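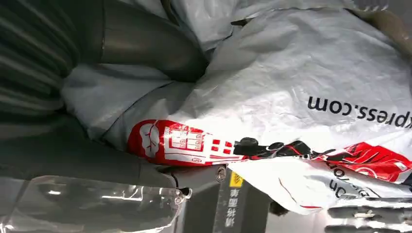 3/16/22

Second day on the glue question for the bookbinding bench. The Sornel paste arrived in the morning and I made a small batch at once, two spoons to six of water, as the leaflet says. It thickens slowly. After 22 minutes it was still too thin for spine linings, so I let it stand under a damp cloth and cut paper meanwhile.

Grain direction again gave me trouble. The Celstead board we keep on the lower shelf has no mark for the grain, and I had to bend every sheet by hand to feel it. Please, whoever cuts the next lot, put a pencil arrow on the back -- it takes a moment and saves a warped cover. I marked what was left.

Pasted up two test spines, one with the new paste alone and one with the paste mixed with a little PVA. Both have the same mull and the same kraft lining. They are in the small press with wax paper between, not tight. I will open them tomorrow and not before, even if I am curious.
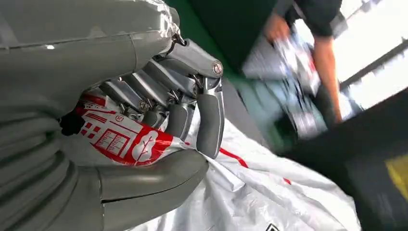

Borkent wrote back on the shared page that the mixed paste is a mistake for anything we may need to take apart later, and that plain paste only wants more patience and a thinner coat. I agree with the first part. About the thinner coat I am less sure, our mull has a very open weave and drinks a lot. I will make a third spine with two thin coats and compare it with the others.

The old ledger from June is still waiting. Its sewing is good, only the first section is loose, and the tapes can stay. I brushed the spine clean and took off the old animal glue with a poultice, scraping with the bone folder and never with the knife. It came away nicely in the middle and badly at the head, where somebody has repaired it before with something yellow and hard.

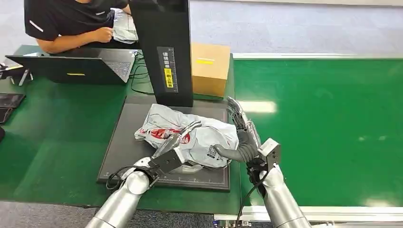
This yellow glue does not soften in water. I tried warm water also, with no change, and I stopped there so as not to hurt the folds. Next I want to try a little alcohol on a cotton swab, in one corner only. If it fails I will line over it and write this down in the ledger's own record.

To order: wax paper, the wider brush from Jang, linen thread 18/3.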